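Reseña: Lollideck, el kit de manipulación para clubes de robótica

Publicado el 18 de marzo de 2021 en el boletín del club Perkport
Texto de Esben Gunnlaugsson

En el club llevábamos dos cursos pidiendo algo que nos dejara trabajar con objetos blandos. Los cubos, las pelotas y los vasos de plástico están muy bien para empezar, pero llega un momento en que los chicos se los saben de memoria (y los que montamos las actividades, también). Así que cuando el instituto Esteves nos propuso compartir el gasto de un Lollideck dijimos que sí sin leer casi el folleto. Lo hemos usado trece sesiones y ya tengo opinión, bastante entusiasta, con sus quejas dentro.

Aclaro para quien llegue de fuera: el Lollideck trae el software de control, un cuaderno de prácticas y los adaptadores para trabajar con uno o dos brazos. Los brazos los pones tú. El nuestro es el plan de nivel medio, pensado para alumnos de bachillerato y ciclos formativos que ya han programado algo.

El cuaderno

Empiezo por lo que más me ha gustado, que es el cuaderno. Tiene 80 páginas y está escrito por alguien que ha dado clase, se nota enseguida. Cada práctica arranca con una tarea que se entiende en una frase (doblar un paño, dejar una prenda en un montón, estirar una manga) y luego la va complicando. Hay mucho hueco en blanco para apuntar y las preguntas del final son buenas de verdad. Una de ellas, la de por qué conviene buscar el borde de la tela antes que el centro, nos tuvo discutiendo una tarde entera, con dibujos en la pizarra y hasta un pañuelo sacado de un bolsillo.

La traducción al castellano flojea en el capítulo cuatro. Donde dice "mordaza" a veces quiere decir "muñeca", y eso despista. Con un lápiz lo corriges en diez minutos, pero conviene hacerlo antes de repartirlo.

El trabajo con la camiseta

Las prácticas con ropa ocupan toda la segunda mitad y son la razón para comprar el kit. El manual recomienda empezar con una prenda de punto, de un solo color y con algún estampado que sirva de referencia. Nosotros elegimos una gris. El primer ejercicio serio consiste en colocar los dedos sobre un borde suelto y decidir por dónde entrar, mirando solo por la cámara de la muñeca, y es estupendo porque obliga a pensar despacio. Desde ahí todo son pliegues y sombras, y lo que a simple vista era una manga evidente se convierte en un acertijo.

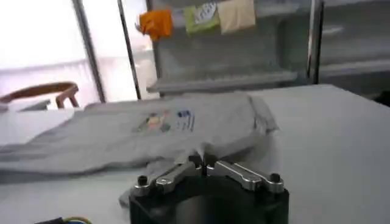

La pinza sobre la camiseta arrugada, vista desde la muñeca.

A mi compañero Eyvindur Bisgaard, que lleva el grupo de los mayores, este ejercicio le parece el mejor de todos y se lo ha puesto incluso a los que venían solo a programar. Él lo hace por parejas: uno maneja y el otro, de espaldas a la mesa, tiene que ir diciendo lo que ve en la pantalla. Cambian a los cinco minutos. Se ríen muchísimo y aprenden a nombrar las cosas con precisión, que luego en la memoria del proyecto se agradece.

Las grabaciones se guardan solas en carpetas por sesión. Nosotros tenemos ya 311 intentos de doblado, entre buenos, malos y catastróficos, y el programa permite etiquetarlos con un par de teclas. Al principio los alumnos solo querían guardar los que salían bien. Cuando llegamos a la práctica de análisis de errores, los malos pasaron a ser los más buscados y hubo quien lamentó haber borrado los suyos. Mi consejo es guardarlo todo desde el primer día.

El montaje y el software

La instalación nos llevó una tarde en un portátil normalito. El asistente va paso a paso, comprueba los puertos y avisa si una cámara no responde. Lo que no hace es recordar la configuración cuando desenchufas y vuelves a enchufar en otro orden, y eso en un club, donde hay que recoger cada día, es una lata. Hemos acabado poniendo una pegatina de color en cada conector. Funciona de maravilla, pero me gustaría que lo resolviera el programa.

La calibración, en cambio, es una delicia. Acercas el brazo a tres puntos de la mesa, aceptas y listo. Con el paquete que usábamos antes, Cavex, la misma operación nos comía media sesión y había que repetirla si alguien tropezaba con una pata. Cavex sigue teniendo mejores gráficas (las curvas de posición son preciosas y se exportan sin pelearse con nada), y para un proyecto de control puro lo seguiría usando. Para manipular tela, en nuestro caso, no hay color.

Otro detalle del que estoy encantado es la vista de muñeca en directo. Se puede poner a pantalla completa, congelar un fotograma y dibujar encima con el ratón. Parece una tontería y resulta que es lo que más usamos al explicar. Congelas, rodeas con un círculo las dos palancas plateadas de la pinza, preguntas qué pasa si se abren un poco más, y tienes a todo el grupo mirando al mismo sitio. También sirve para estudiar el mecanismo sin prenda por medio, que es como lo plantea la práctica seis.

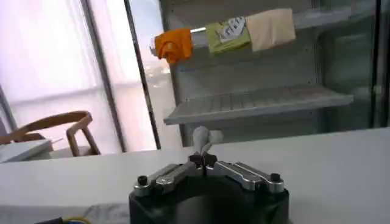 ¿Hace falta saber programar para empezar con el Lollideck?
Para las cinco primeras prácticas basta con manejar los menús; a partir de la sexta conviene tener algo de Python, aunque sea lo justo para leer un bucle y cambiar un valor.

Siguiendo con la práctica seis: pide medir la apertura de los dedos en varias posiciones y comparar con la que dice el programa. A nosotros nos salieron diferencias pequeñas que crecían hacia el final del recorrido, y de ahí nació el trabajo de fin de curso de una alumna, que está escribiendo una corrección preciosa con una tabla y cuatro líneas de código. Cuando un cuaderno de prácticas da pie a eso, yo ya estoy contento.

Con dos brazos

Los capítulos finales son para dos brazos y aquí la dificultad sube de golpe. Hay que coordinar las dos manos sobre el mismo borde, decidir cuál sujeta y cuál levanta, y mantener la tela con la tensión justa. Si tiran las dos, la prenda se desplaza por la mesa; si afloja una, se cae el pliegue y vuelta a empezar. Es dificilísimo y es lo más divertido que hemos hecho en años.

Lo que mejor nos ha ido es dejar la camiseta extendida con el cuello hacia el fondo y el bajo hacia los brazos, de modo que las dos esquinas inferiores queden a mano. El cuaderno sugiere colocarla de lado, con una manga hacia cada brazo. Probadlo de las dos maneras, que cada mesa es un mundo, pero a mis alumnos el bajo les resulta mucho más fácil de leer que las mangas. También ayuda una mesa clara y lisa, sin mantel ni nada que se arrastre con la prenda.

En este modo el software ofrece tres velocidades. La lenta desespera y es la que hay que usar. En nuestro grupo, la puntuación media en la hoja de evaluación del cuaderno (que va sobre cien) pasó a 91 cuando nos quedamos en la lenta dos sesiones seguidas, y bajó en cuanto alguien se animó con la intermedia. La rápida ni la hemos tocado con tela.

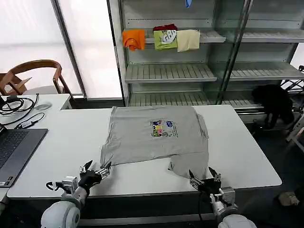
Lo bueno y lo mejorable

Me quedo con el cuaderno, con la calibración y con la pantalla de muñeca, por ese orden. También con el servicio de dudas: escribí dos veces y las dos me contestó una persona que había entendido el problema. La segunda respuesta venía con un dibujo a mano escaneado, que tengo colgado en el taller.

De lo mejorable, la lista es corta. El orden de los cables, ya comentado. La traducción del capítulo cuatro. Los adaptadores vienen en una bolsa sin separar y son todos casi iguales, así que os recomiendo clasificarlos el primer día en cajitas. Y echo en falta una práctica con prendas rígidas, unos vaqueros por ejemplo, para que se vea cuánto cambia todo al cambiar de tejido. Me han dicho que sacarán un cuaderno de ampliación y espero que la incluya.

El precio compartido entre dos centros se lleva bien. Para un club pequeño, solo, lo veo justo, y ahí buscaría otro grupo cercano con el que turnarse. Nosotros lo tenemos dos semanas y el Esteves otras dos, y el único roce hasta ahora ha sido quién se queda con el cuaderno anotado. (Nosotros.)

Para quién lo recomiendo

Para grupos que ya hayan hecho un curso de robótica con piezas sólidas y quieran una segunda vida para sus brazos. Para docentes con ganas de improvisar, también, porque la tela nunca cae igual y cada sesión se tuerce por un lado distinto. A quien busque resultados vistosos para una jornada de puertas abiertas le diría que ensaye bastante antes, y que lleve preparada la práctica dos, la del paño, que es la más agradecida.

En abril haremos una sesión conjunta con el Esteves, cada centro con su mejor pareja de operadores y una sola camiseta para todos. Eyvindur está redactando las reglas y va por la tercera versión. Si alguien de otro club quiere venir a ver el kit en marcha antes de decidirse, que deje un comentario y le paso el horario del taller.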